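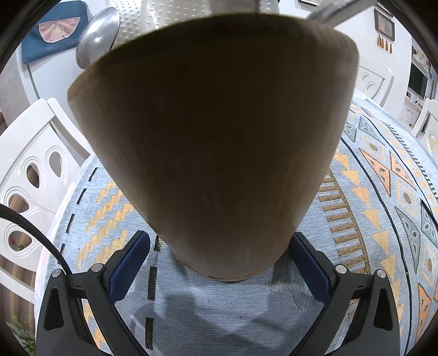 工作记录 Skunen 夹爪开度冻结，附带一次急停
2020年6月2日

先写结论，免得以后翻到这一页的人（多半是我自己）要读到最后才知道出了什么事：手持夹爪 Mösli 的开度信号会在移动过程中断掉，断了以后记录程序不报错，一声不吭地把最后一个好值接着往下写。回放的时候机械臂照单全收，结果把一个本来应该松开的东西继续夹着往回拽。按了急停。人没事，臂没事，治具歪了一块，我的自信心也歪了一块。

经过

回放台上用的是餐桌这一批里的第二段，内容很简单：靠近棕色锥形的那个大件，从下端夹住，提一点，放下，松开，退走。这一段当初挑出来就是因为它"干净"。我在上周的表格里给它的备注写的是"可直接用"，现在这四个字已经划掉了，划得很用力，纸背面都能摸到。

回放台没有餐桌，用的是一块平板加挡块，上面放一个形状接近的替代件，速度限在低档。靠近，正常。合爪，正常。提起，正常，甚至有点好看。放下以后轨迹开始后退，夹爪没有张开。替代件被夹着刮过平板，撞上挡块，挡块的螺栓不肯让，臂也不肯让。腕部力的曲线往上走的时候我还在看屏幕，心里想的是"这个峰真高"，大约又想了一会儿才想起来手边有个红按钮。

这一点要单独记下来：力保护没有先于我动作。阈值是按另一套更重的末端设的，换末端以后没有改回来。改阈值的步骤在换装清单的背面。清单是塑封的，贴在墙上，背面朝墙。

当场处理

急停以后没有马上复位。按规程先断末端供电，再手动松爪。手动松爪的那颗旋钮和线缆护套打架，要把护套往旁边扳着才转得动，这个毛病以前报过，回复是"使用频率低，暂不处理"。现在使用频率上升了，可以再报一次。

取下替代件，检查垫片。蓝色垫片的纹路还在，边上没有掀起来。指架三角镂空的几根筋看了一遍，没有发现裂纹，弯一弯也没有怪声。指架上的螺钉逐颗拧过，有一颗能再转一点点，是不是这次撞松的说不清，以前也没人给它画过标记线。已经都画上了，用的白色漆笔，画得不太齐，能用。
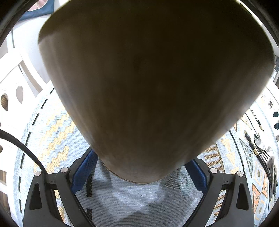
然后是数据。把那一段的开度通道单独拉出来画图，整段3000帧，其中463帧的数值一模一样，小数点后面每一位都一样。任何一个量过东西的人都知道，真实的传感器做不到这么稳重，手握着不动它也要抖两下。这条直线从提起之后不久开始，一直延伸到退走之后，中间本该有一次完整的张开。位姿通道在同一时间里好得很，所以粗看播放界面，手在走，图像在走，时间戳在走，一切都像那么回事。

我们的检查脚本会查缺帧、查时间戳倒流、查数值超范围。一个纹丝不动的数，三项全部通过，绿灯。脚本输出的那一行字是"开度：良好"。我把它截下来贴在了工作台旁边。

查原因

第一个怀疑对象是 Prultham，也就是我们自己那个记录程序，理由很朴素：每次出事都有它。读代码，开度读取超时之后确实会返回上一个有效值，旁边还有注释，写着"临时，避免中断采集"。注释没有日期。版本记录显示这个"临时"是去年10月进来的，到现在已经可以算老员工了。

不过程序只负责掩盖，信号总得先断。接着查线。

断点试了好几种办法都不出来。夹爪放在台上，线放直，开合，正常。拿起来，开合，正常。绕着台子走，正常。连着做了一阵子，所有曲线都漂亮得让人生气。后来换了个拿法，手腕往下压，让黑色线缆从左边绕过来往下弯，靠近左侧那根爪指，再做横移，直线就出来了。松开手腕，恢复。再压，又出来。按这个姿势一共做了12遍，有8遍能复现。剩下的几遍为什么没有，我不知道，线缆也没说。

拆开接头的尾夹，里面有一芯的压接已经松动，轻轻一扯就退出来。弯曲的时候力全落在它上面。线是从 Dunen 买的成品线，尾夹是我们自己后加的，后加的时候为了"更牢"多缠了一道，把原来可以晃的一小段也固定死了，于是所有的弯都集中到压接的后面。这个改动的提出者、实施者和验收者是同一个人，正在写这份记录。
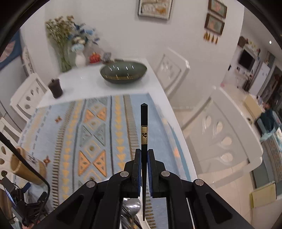

还想过一种可能：只有夹大件才断，因为大件撑得开，爪指外张的时候把线带紧。这个想法听着很顺，我一度已经打算照着它去改走线了。可是夹筷子的那几段里也有直线。筷子那么细，爪指差不多合到底了，线那一侧根本没有被撑开，照样断。所以跟张开多少关系不大，跟手腕的角度和线的弯法有关系。夹筷子还有一个麻烦，开度本来就小，变化也小，冻结的时候偏差不显眼，回放起来多半能蒙混过去。也就是说以前可能已经蒙混过去很多次了。我不太愿意去想"很多"是多少，但是脚本跑一遍就会有数，明天想不想都得知道。

顺便翻了翻同批的其他记录，有一段的备注是"操作员手不稳，建议剔除"。看曲线，手挺稳的，是开度信号在断和通之间来回跳，Prultham 一会儿写旧值一会儿写新值，画出来像打摆子。那条备注已经改掉了。也算还了一个公道。

对已有数据怎么办

先说不能怎么办。不能用插值把直线补成斜线。有人在评审意见里已经写了这个方案，措辞是"工程上可接受"。补出来的张开时刻是猜的，猜早了东西在半空掉下来，猜晚了就是今天这一幕再演一次。

可以从图像里把爪指的位置读回来。镜头固定在夹爪上，爪指总在画面下方，蓝色垫片颜色也够好认，写个简单的提取，和没断的时段对一对，应该能得到一条像样的开度曲线。我拿了一小段试，趋势对得上，数值的零点有偏移，偏多少还在弄。这条路的好处是用不着重新采，坏处是碰到某些物体要吃亏，下面说。

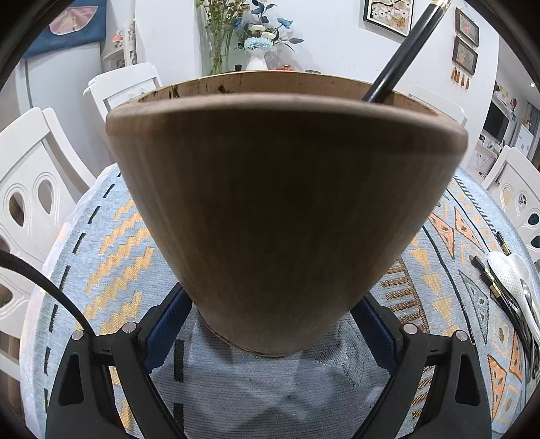

图像恢复开度最难办的是夹住大件以后的那一段，偏偏这也是最容易断线的一段。垫片在阴影里发黑，和黑色的爪架分不太开，按颜色取阈值的时候一会儿有一会儿没有。锥形件又占了中间一大块，两个垫片压在靠近底部的位置，接触线附近只剩窄窄一条可以用。还有干扰：我第一版写得太懒，直接在全图里找细长的深色边，结果它热情地锁定了那根斜着、像是插在锥形件里面的黑色长杆，顺带还把右边桌上那团深色的线也算进候选。给出来的"开度"随着杆子的方向走，平滑，连续，毫无意义。现在的做法是只看画面下部一条固定的区域，上面爱有什么有什么。桌布上的黄色锯齿纹暂时没捣乱，黑色短划线捣过一次，限制了边的长度就好了。

螺钉头倒是个意外的好参照。圆的，银色，亮，和黑色爪架反差大，两侧都有。如果垫片不行就改跟螺钉头，由连杆几何换算过去。缺点是反光会让圆心漂，需要平均一下。先记在这里，做不做看明天零点偏移能不能收住。

改动清单（做完的打勾，没做完的写为什么）

Prultham 超时返回旧值的逻辑：已删。现在超时写空值，同时夹爪上的提示音会响。试了一下，响得非常难听，保留。

检查脚本加"数值过于安静"一项：已加。连续相同超过门限就判红。门限目前是拍脑袋定的，用几段静止持握的正常数据校过，没有误报。校验用的段落列表和脚本放在同一个目录里。

线缆：尾夹已拆，断芯重新压接，多缠的那一道去掉，留出一段自由弯。重做压腕横移，没有再出现直线。只说明今天没有出现，继续观察。备用线也拆开看了，同样的缠法，同样的那个人缠的，一并改了。

力保护阈值：已按现在的末端重设，用手推着试过，会停，停得很干脆。换装清单重新打印成单面，阈值那一步挪到上电之前。旧的那张撕下来了，背面有一块胶，还粘着墙皮。

回放程序：加了一条，开度通道里只要有空值或者判红的段，拒绝上臂，只允许在屏幕上看。这一条本来应该从第一天就有。写的时候发现需求文档里第一天就有，状态是"已完成"。去看了实现，函数是空的，返回真。

急停按钮：位置没问题，反应慢的是人。以后低速回放也要求一只手放在按钮旁边，另一只手不许端杯子。（杯子的事前面没写，现在写了。）

平板挡块：歪的那块拆下来了，螺栓孔拉成了椭圆，报废。换新的之前回放台不要用，我已经把台子的钥匙开关转到关并挂了牌。请不要因为"就试一下"把牌子摘下来，上次摘牌子的也是我。

没弄明白的

一，左手持握的段落里有没有同样的问题。线的走向不一样，理论上弯得轻一些，但是理论今天表现一般。

二，位姿通道和开度通道走的是同一根线，为什么位姿一点事都没有。猜测是断的那芯只管开度那一路，接线图上看也像，可是接线图的版本比实物旧，得拿表量。表的电池没电了，已经写在采购单上。

三，之前已经交付给训练那边的两批要不要撤回。我的意见是先冻结，脚本跑完再说。邮件写好了没有发，里面"冻结"这个词出现得太多，读起来分不清说的是数据还是故障，换个说法再发。

四，零点偏移。恢复出来的曲线整体比传感器值低一截，张得越开差得越少。像是镜头畸变没有扣干净，画面角上本来就弯得厉害，爪指的根部刚好在那一带。先拿标定板重做一遍。标定板在柜子第二层，压在旧治具下面，抽的时候小心，上面那个没有固定。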